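About Brirnia

Brirnia tests whether robot arms can handle household and shop-floor chores yet. Jeanine Bosman started the company in Marsden with a staff of three. We publish what we find, including the failures.

Most chores come down to picking something up and putting it where it belongs. We begin in simulation with rings on posts, much like hanging up a mug or threading a washer.

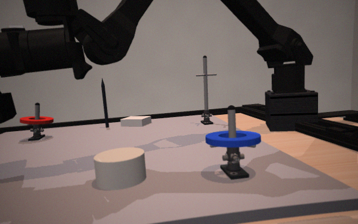 What we have learned

Our Nirkard test set holds 3223 simulated runs. Lifting is the easy part. Lining up a ring with a post is harder – a small error at the start grows on the way down.

A red ring and a blue ring, each around its own post, are part of the setup.
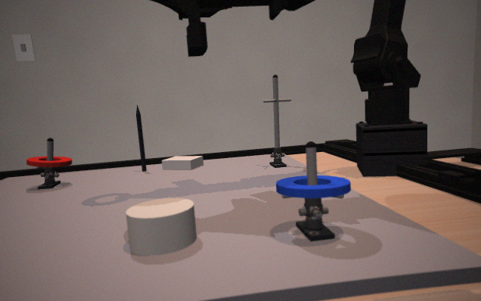

Can a robot do my chores today?

A few of them, in a tidy room with familiar objects. Folding laundry and clearing a full sink still need a person.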